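Kaimal 项目 第2期进展报告

提交给：Ludus 小额创作资助
报告期：春天到 June 底
项目地点：我家客厅，偶尔搬去 Vuson 共享工坊

各位好！又到交作业的时候了。上一期报告我写得太像说明书，你们回信说看完不知道我到底做到哪儿了，这回我就照平时说话的样子写，想到哪儿写到哪儿，表格放在最后，赶时间的可以直接拉下去看。

先给没看过上一期的人补一句背景。Kaimal 是我给这套东西起的名字，一条机械臂，末端装一只多指的手，手腕上带一个小摄像头，要学的活儿是收拾玩具：从篮子里拿出来，或者从地上捡起来放进篮子里。活儿听着小，可家里有小孩的都知道，每天晚上蹲在地上捡那些塑料水果蔬菜有多磨人。我申请的时候写的目标是“能在普通人家的客厅里、不清场、不打专业灯光的条件下，把散落的过家家玩具收进一个带提手的篮子”，这句话到现在没改过，虽然有几次我很想改。

这一期总的情况是：手这边进展比预想的好，篮子这边比预想的麻烦，软件卡了一阵子又通了，钱没超。下面分开讲。

手

上一期结尾我说手指的回弹不均匀，张开的时候有的手指先到位，有的慢半拍，抓小东西的时候就容易把东西往一边推。这个问题现在基本解决了。毛病出在走线上，线从掌心绕到指根的那一段弯得太急，手指一弯线就被绷住，张开的时候又靠它自己慢慢松。我把走线重新排了一遍，留了余量，又把固定的位置往后挪，响应就齐了。这活儿本身不难，难在每次都要把外壳拆开再合上，合上之后才能试，试完不对再拆。那几个晚上我老婆在沙发上看剧，我坐在地毯上拧螺丝，拧到后来闭着眼都知道哪颗螺丝在哪儿。

指垫也换了一轮。旧的那批是我在 Vuson 工坊做的，表面太滑，抓光滑的塑料玩具时会打转，尤其是圆滚滚的那些。新的一批是从 Zarnura 订的，米白色，贴合得不错，边缘也是圆的，不会把玩具表面刮花（孩子的东西，刮花了要赔的！）。安装的时候我犯了个蠢，有一块垫子的螺丝没拧到底，跑着跑着指垫就歪了，我还以为是标定漂了，查了整整一个晚上的坐标变换，最后伸手一摸，是松的。从那以后我在开机流程里加了一步：手动把每个指垫捏一遍。很土，可是管用。

关节这边我做了一次耐久测试，让手空载开合 1,000 次，中间不停机。跑完以后拆开看，没有明显的磨损，有一处润滑脂干得比较快，补上了。测试跑的时候声音有点像缝纫机，邻居来敲过门，以为我在家接了裁缝活。之后这类测试我都挪到 Vuson 去做，那边白天反正也吵。

还有一个上期没提过的小改动：手背的外壳棱角我磨掉了。以前它伸进篮子的时候，最先碰到篮壁的常常是外壳，手指还没够着东西，手背先撞上了。磨圆以后即使碰上也是蹭过去，不会卡住。当然最好是别碰，这个后面讲篮子的时候再说。

篮子

篮子比手难，这是我申请的时候完全没想到的。我当时在申请书里写“容器使用市售收纳篮，不需特殊处理”，现在看这句话，脸有点热。

第一个麻烦是提手。我家用的是那种带孔的塑料篮，上面有一根细长的提手杆，人伸手进去的时候会很自然地把它拨到一边，根本意识不到自己做了这个动作。机器不会。最早的版本里，规划器压根不知道有提手这回事，它从上方直直地下去，杆子刚好挡在路上，手指就架在杆上面，往下使劲，整个篮子跟着翘起来。后来我在模型里把提手加进去了，当成一根固定的障碍物，结果它又太谨慎，只要杆子横在中间，半个篮子都成了禁区，里面的东西一概不碰。

现在的做法是折中的：先从侧上方看一眼，把杆子的走向估出来，然后从杆子的一侧斜着进。篮口靠角上的位置最难，手指悬在篮沿上方的时候，离杆子的转轴特别近，稍微偏一点就会搭上去。我这一期大部分时间都耗在这种姿态上，一点一点地磨进入的角度，每次改完就停在半空中，趴下来从旁边看还有多少余量。 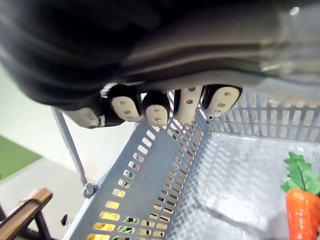 第二个麻烦是孔。篮壁和篮底全是密密的小孔，视觉上特别花。手腕上的摄像头离得又近，光从孔里透进来，背后地板上的颜色也跟着透进来，分割模型一开始会把篮子外面的东西认成篮子里面的。比如篮子外头靠墙根放着个颜色鲜艳的玩具，从孔里漏出一块一块的颜色，模型就说篮子里有好几个小东西，然后很认真地伸手去抓篮壁。抓篮壁！我第一次看见它这么干的时候笑了半天，笑完了才想起来这得修。

修法是加了一个深度一致性的检查，同一个物体的各块颜色应该落在差不多的平面上，而且中间不能有规律的网格把它切开。规律的网格反而成了线索：只要一块颜色被排得很整齐的条纹切成一格一格，那它多半在篮子外面。这条规则很粗糙，换一个没孔的箱子就用不上了，可目前在我家客厅里误判少了很多。我打算下一期把它换成学出来的，现在先这么用着。

第三个麻烦是篮子会跑。塑料篮很轻，放在光滑的地板上，手指一碰就滑。我试过在底下垫防滑垫，能用，但这就违反了“不清场、不特殊布置”的前提，所以正式测试的时候我都撤掉。放在地毯上情况好一些，地毯本身有摩擦，可是地毯的条纹又会干扰视觉……总之按下葫芦浮起瓢。目前的策略是尽量不碰篮壁，实在碰了就停下来重新看一遍篮子在哪儿，再继续。慢是慢一点，但是不会越错越远。早先的版本是一次看完就一路做到底，篮子被推走了它还在老地方抓空气，一本正经地抓起一把空气，举起来，放到旁边，再回去抓第二把。

硬的东西

先拿硬的玩具练，这是上一期就定下来的顺序。仿真胡萝卜是我最喜欢的测试物，形状长，一头有叶子一头没有，抓哪儿重心都不一样，表面有一圈一圈的纹路，指垫贴上去很踏实。难点在叶子。叶子那一头是散开的，边缘锯齿状，从上往下看面积比身子还抢眼，模型天然就想去抓叶子。抓叶子当然也能提起来，就是会晃，晃到篮沿上一磕就掉了。我给抓取点的打分里加了一项，偏向粗的、实心的部分，现在它大多数时候会去抓身子，偶尔还是忍不住揪叶子，像我家孩子一样。

胡萝卜如果贴着篮壁躺着，又是另一回事。手指没有地方插进去，只能先把它往中间拨一下再抓。“先拨再抓”这个动作我写了很久，拨的力气小了不动，大了整个篮子就走了。最后的参数是一次次试出来的，没有什么理论依据，我在代码的注释里写了“别问”。你们要是将来看开源出来的代码，看到这两个字，就是这里。

硬玩具我做了一轮完整的测试，50 次抓取，每次都由孩子把玩具随便扔进篮子里（她非常乐意干这个活，扔得很有创意）。我把过程都录下来了，失败的我一条一条看过，原因主要还是那几样：提手挡路、东西贴壁、揪叶子。有一类新的失败是玩具叠在一起，抓起上面那个的时候把下面的也夹了一点，提到半空中下面那个掉回去，把别的东西砸得到处都是。这个我暂时没有处理，掉回去就掉回去吧，反正下一轮还会再看。

成功率的具体数字我想等软件版本冻结以后再报给你们。这一轮中间我改过一次代码，前半段和后半段用的不是同一个版本，合在一起算一个百分比没有意义，单独拿后半段来说又有点挑着说的嫌疑。下一期我会用同一个版本从头跑到尾，连原始记录一起交。

软件这边再补几句。卡住的那阵子，毛病在手腕摄像头的时间戳上。图像和关节角度对不齐，差得不多，平时看不出来，手一动快了就明显，它以为自己在这儿，画面却还是刚才那儿的。我一开始以为是算力不够，换了更小的模型，没用；又以为是线的问题，换了线，也没用；最后是在 Vuson 工坊跟人聊天，有人随口问了一句“你这两个时钟是同一个吗”，我站在那儿愣了好久。不是同一个。回家改了，当晚就好了。这件事我写进报告，是想替共享工坊说句话：你们资助里有一部分是交工位费的，上次有人问这笔钱值不值，我觉得光这一句话就值了。

摄像头的位置也动过。原来装得靠后，视野大，能看见整个篮子，可手指一进篮子，画面里就只剩手背了，指尖在干什么完全看不见。现在往前挪了一些，代价是手本身占掉了画面上边一大块，好处是指尖和篮底能同时看见。占掉的那块我直接在预处理里遮掉，模型不用去琢磨它。遮罩一开始画得太满，把指尖也盖住了一部分，又重新画了一遍。

说到画面，客厅的光线一天里变化很大。下午亮得很，篮底那些格子投下来的影子一道一道的；晚上只开落地灯，篮子里就黑乎乎一片。我没有加灯，坚持不加，申请书里写了的。能做的就是各个时段都采一点数据，下午采，晚上采，下雨天也采。采数据是整个项目里最无聊的部分，也是最花时间的部分，具体就是我坐在旁边，用遥控的方式带着手去抓，抓完放回去，挪一下篮子，再抓。一边抓一边听广播，有时候孩子过来要自己玩一把，我就让她玩，她带出来的轨迹歪歪扭扭的，可是有几条意外地好，我都留着了。

到 June 底，整理好的数据一共是 3,467 条，都按统一的格式存好了，失败的也存，标了失败。上一期你们问过会不会只留成功的，不会。失败的那些对训练“什么时候该停下来重新看”很有用，我现在甚至觉得还嫌少，打算专门去采一些刁钻的情况，比如提手正好横在玩具正上方，手指只能从旁边绕。

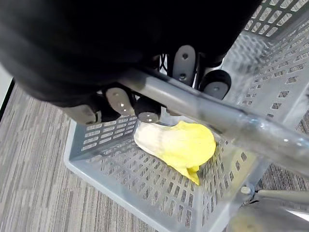

软的东西

软玩具是这一期新开的部分，原计划放在下一期，因为硬的做得比较顺，就提前试了试。

试完的感想是：完全是两码事。硬玩具的形状是固定的，看一眼，心里有个三维的样子，手过去就行。软的东西每次掉下去都换一个样子，皱成一团，哪儿是头哪儿是尾都说不清。我最常拿来试的是一个黄色的，带一点泛白的部分，一头细细地收成尖。它落在篮底的时候褶子每次都不同，有时候白的朝上，有时候几乎看不见白的，模型就会拿不准它是一个东西还是两个东西。拿不准的时候它会抓中间那条颜色的分界线，位置其实还行，理由是错的。

抓的方式也要换。对付硬的东西，指垫贴住两侧夹紧就行了；软的东西夹下去会变形，从指缝里溜走。我现在试的办法是让手指张得开一点，先往下压，碰到篮底再收拢，靠收拢的动作把它兜起来。这里篮底的那些小孔又来捣乱了：指尖顺着篮底往里收的时候，偶尔会在孔的边上顿一下，电流忽然升高，保护程序以为抓到东西了，于是提前停。停了以后手里只捏着一个尖儿，提起来，挂在半空中晃晃悠悠的。

我把判断“抓到了”的条件改得严了一点，不光看电流，还要看手指停下来的位置是不是合理。改完以后误停少了，可是也带来一个副作用，真抓到特别薄的一角时它不承认，会松开再来一次。这个来回调了好几版，现在的版本我还算满意，不过还没有跑过正式测试，所以下面表里这一项我写的是“进行中”，没有写“完成”。

另外有个有意思的发现。软的东西对提手杆反而没有那么敏感，因为可以从杆子旁边斜着把它拖出来一点再抓，拖的时候它自己会变形，绕过去。硬的胡萝卜就没这个本事，一拖就横过来了。所以有可能在提手挡路的情况下，软硬应该走两条完全不同的流程，先判断软硬，再决定怎么进。怎么判断呢？靠看的话，我试了几种办法都不太准。靠轻轻戳一下倒是挺准的，戳下去它陷不陷，一下就知道。下一期我想把“戳一下”做成一个正式的动作。

出过的岔子

按你们的要求，意外情况都要写。

一次是手撞到了篮沿，速度不快，篮子没坏，手也没坏，停机以后检查过才重新开的。原因是我改了坐标系的定义，忘了同步改限位。现在限位跟着坐标系的文件一起走，改一个另一个自动更新。

一次是孩子在机器运行的时候把手伸进了篮子附近。她离得还有一段距离，而且我手一直放在急停上，马上就按了，没有碰到。但我还是吓出一身汗。从那天起，规矩改成：机器通电的时候，孩子坐沙发上，脚不许下地；她负责扔玩具，扔完回沙发，我确认了才开。她把这条规矩执行得比我还严，有一回我去拿水杯，她在沙发上大喊“还没坐好不许开”。我另外在臂的周围加了一道软件上的速度限制，手一离开篮子上方就降速。

还有一次不算岔子，算丢人：我把一批采好的数据存到了错误的目录里，第二天清理磁盘差一点删掉。现在有自动备份了，备份到工坊的机器上一份。

花了多少钱

这一期总支出 3,467 元，巧得很，跟上面的数据条数一模一样，我对了好几遍账才敢相信，数据那边也重新数过，两个数都没错。给审报告的人打个招呼，免得以为我把哪一格填串了。

钱主要花在 Zarnura 的指垫和备用关节件上，其次是 Vuson 的工位费，剩下是线材、螺丝、润滑脂这些零零碎碎。玩具没有报销，都是家里本来就有的。申请时预留的那笔灯具费用没有动，以后也不打算动，想请你们同意我把它转到下一期的备件里。备件比我想的消耗快，指垫尤其快，采数据的时候天天在磨。

单据的扫描件跟这份报告一起发了，有一张收据在洗衣机里走了一圈，字还看得清，就是皱。如果不合格请告诉我，我去找店家补。

进度对照

手指响应不齐：完成
指垫更换：完成
空载耐久测试：完成
提手避让：可用，角落位置仍然不稳
篮子内外误判：可用，规则写死，待替换
硬玩具抓取测试：完成一轮，需用冻结版本重跑
软玩具抓取：进行中（提前开始）
玩具堆叠：未开始
地面捡拾：未开始
说明文档：写了一半

地面捡拾那一项需要解释一下。原计划这一期要开头的，没有开成，时间都给了篮子。我当初以为篮子是容易的那一半，先把容易的做完再去做地面。现在我的看法倒过来了，地面上没有提手，没有孔，东西周围空空荡荡的，怎么进都行，应该会快得多。所以我申请把地面捡拾整体后移一期，总的结束时间不变。要是下一期做到一半发现我又想错了，我会提前写信，不会等到交报告才说。

下一期打算做的

先冻结版本，把硬玩具的测试从头跑一遍，这个排第一，别的都往后放。然后是角落里的提手避让，我有个想法，让手指轻轻把杆子推到另一边去，跟人一样。推杆子这个动作我以前不敢做，怕把篮子推翻，现在手指的响应齐了，也许可以试试。试的时候会先用一个空篮子，旁边放好垫子。

再后面是软玩具的“戳一下”，以及把篮子内外的那条死规则换掉。地面捡拾放在这几件事之后。说明文档我每次都说要写，每次都写一半，这回请你们在中期的时候催我一下，有人催我就会写。

需要你们帮忙的

一是上面说的灯具费用转备件，麻烦给个书面答复，邮件就行。

二是你们资助的其他项目里，如果有人也在做篮子、筐子这类带孔容器的，能不能帮忙牵个线？我很想知道别人是怎么处理孔的。我在网上翻了很久，大家演示用的都是实心的盒子，看得我很羡慕。

三是展示日的事。上次来信问能不能带到现场演示，我想了想，可以，但是得带我自己的篮子，而且最好能给我一块铺地毯的地方，光滑的地板上篮子跑得太厉害，在观众面前追着篮子跑不太好看。孩子也想去，她问能不能在现场负责扔玩具，我答应替她问一声。

原始录像和日志都在共享文件夹里，按软件版本分了目录，文件名有点乱，看不懂的随时来信，我一般晚上九点以后回。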